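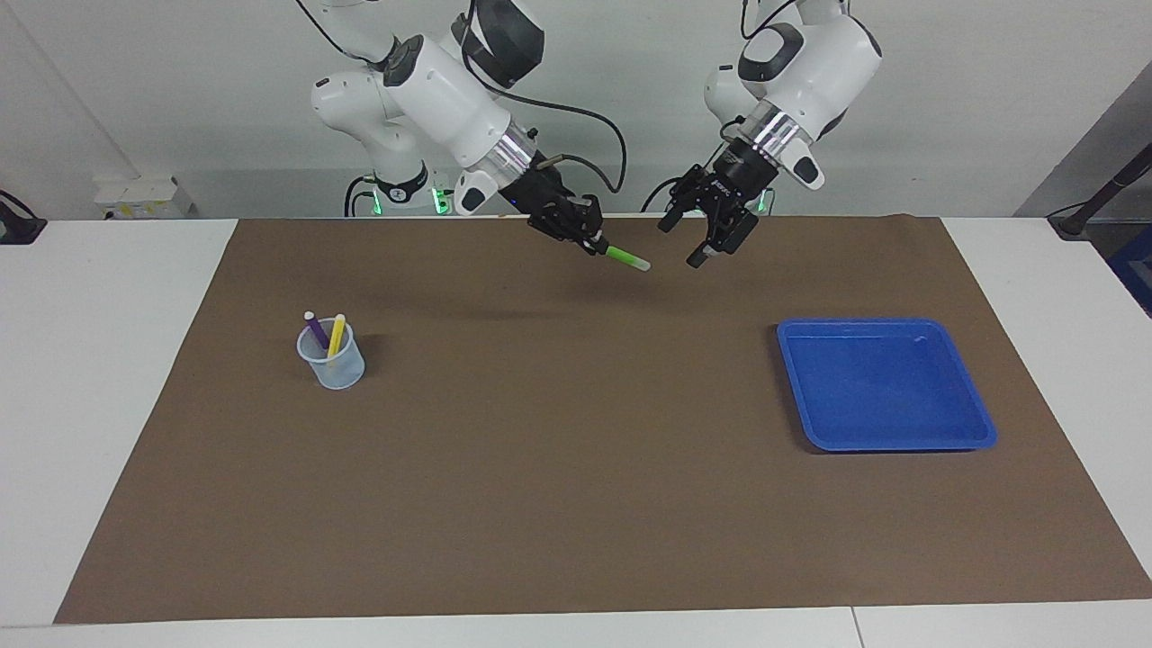 *Brown paper on the bench, green marker out, purple and yellow still in the cup.*

23/10/2025, marker bench

Second look at the marker sorting for the Uvitville kit. The plan was simple: keep all the pens in one small cup, so that the person who labels the sample bags can find a colour without looking for it. I used the clear cup with the measuring marks, as it was the only clean one on the shelf.

What I learned about the cup: it is very light. With long pens in it the weight sits high, and the pens lean on the rim. I would like something with a heavier bottom. Lorna MacAulay proposes to put a few steel washers inside, and I will try this before we order anything from Carrasco.

The brown paper stays. In April we worked on the bare white top and the ink stains were very difficult to remove – I lost one afternoon with the alcohol wipes. The roll cost us 28 and it will last until spring, if people do not take it for parcels.

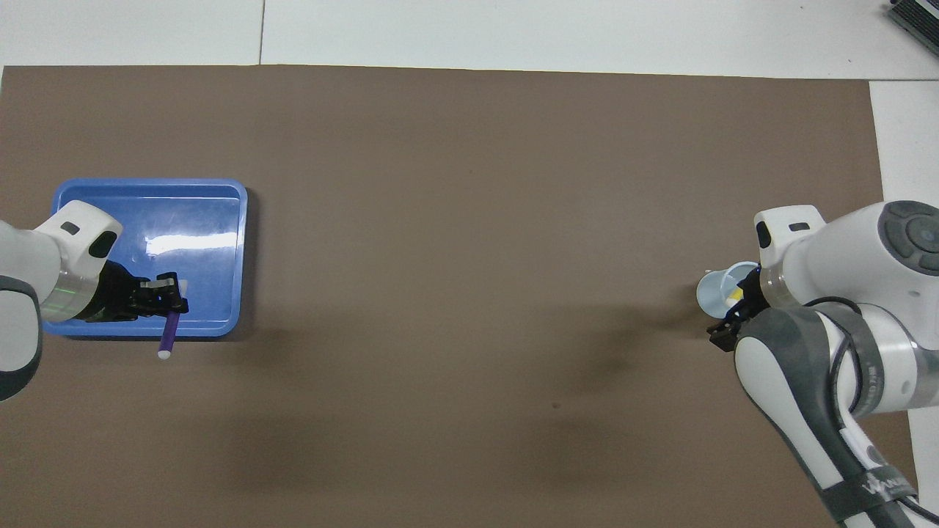 *Blue tray on the left, purple marker over it, cup on its side at the right.*

The shallow tray is for the colours which are in use on the day. It has a raised rim, so pens should not roll to the floor, but it is a little short for my taste. The shiny bottom also reflects the ceiling lamps, and it disturbs me when I read small labels. A piece of paper inside would help.

Colours, as agreed with Drallstead:

- green: checked and accepted
- purple: repeat the weighing
- yellow: wait, ask Lorna

We have 80 bags to label for the first box and 1,042 for the whole order. I do not know how many bags one marker can do. I will note it on the wall sheet when the first one is dry.

Still to do:

- washers for the cup
- paper for the tray
- ask Pralari if their pens exist in a shorter size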